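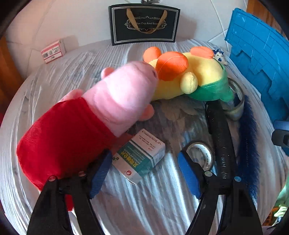

Pink pig plush toy on a covered round table.

Call for participants: household textile laundering study

Lillow is recruiting 34 households in Stelport for a study of how domestic washing affects the colour and surface of printed textiles. Enrolment closes at the end of June.

Participants will wash supplied fabric swatches with their normal laundry for 3 months. Swatches are labelled by fibre content and must not be ironed. A short log is completed after each load, recording water temperature, detergent dose and drying method. 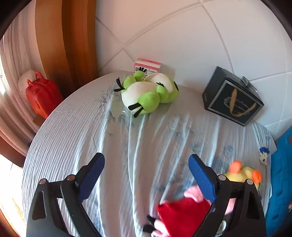 Eligibility

Applicants must be 18 or over, live in Stelport and have a washing machine at home. Households using a commercial laundry service are not eligible. Only one person per household may enrol.

Swatches are collected at 2 points during the study and measured at the Ammann laboratory for colour change and pilling.

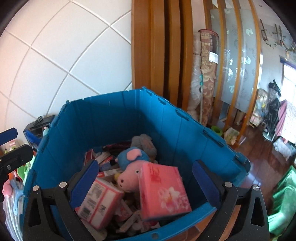 Logs may be kept on paper or in the Zimano web form. Participants who complete all log entries receive a grocery voucher. Withdrawal is permitted at any time without giving a reason.

To apply, quote reference 2678 on the Lillow enrolment form.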